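Suten notebook
Home | Notebook | Bench log | Parts | Contacts
Last updated: December, 4:40 pm

Bagging task, two arms, second block

Carrying on with the comparison from this morning. Same question as before: does conditioning the policy on a short subgoal label ("open bag", "pick", "place", "release") help with the long bagging sequence, or does it only help on the hanger task, where the stages are easier to tell apart? Semple checkpoint for both arms, no retraining between blocks. The only change is whether the label is passed in.

Layout is snack packets left and right of the bag, bag on its side at the back, clothes rack left standing at the right so the background matches the training demos. I'm keeping the rack in for all runs. Taking it out last month shifted the right arm's reach enough to spoil the numbers.

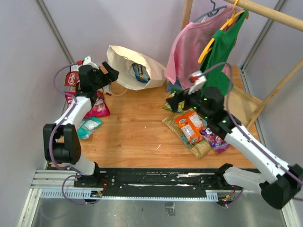 Results so far

42 rollouts, split evenly between labels on and labels off. Full scoring still to do, but going by my running notes the labelled runs stall less at the handover between "pick" and "place". Without the label the right arm tends to hover over a packet and then retract. I logged 5 of those hovers in the unlabelled set and 2 in the labelled set. Small numbers, so I wouldn't put them in the Votstead report yet.

Overlapping packets are the weak spot in both conditions. The purple one lying across the big gold one gives the grasp predictor a single merged blob, and it aims for the middle of it. The labels don't touch that problem. It sits in the perception side — probably the Jokine segmenter, which was tuned on separated items.

The other thing to watch is the bag mouth. With the opening turned toward the left arm, the handle hangs close to the fingers, and a snag there would count as a failure under our current rules whatever the label was doing. I've added a column for handle contact so we can pull those runs out later.

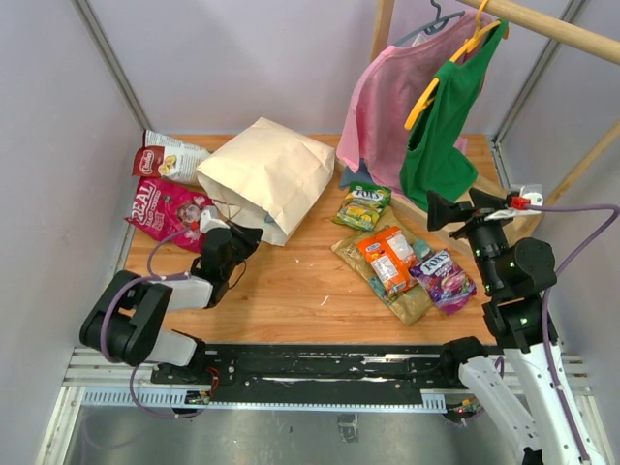

Zahira Setiawan reckons the hover count should be normalised by episode length before anyone compares the two sets, as the labelled runs finish sooner and have less time to hover in. Fair point. I'll redo it per minute of arm motion.

Kirsty Sutherland would also like a shuffled-label control: same labels, wrong order. If the shuffled runs do as well as the correct ones, then the gain is coming from the extra input and has nothing to do with subgoals.

To do
- rescore hovers per minute
- shuffled-label block, same layout
- check grasp centres on the overlapping packets against the raw masks
- re-zero the left wrist before the next block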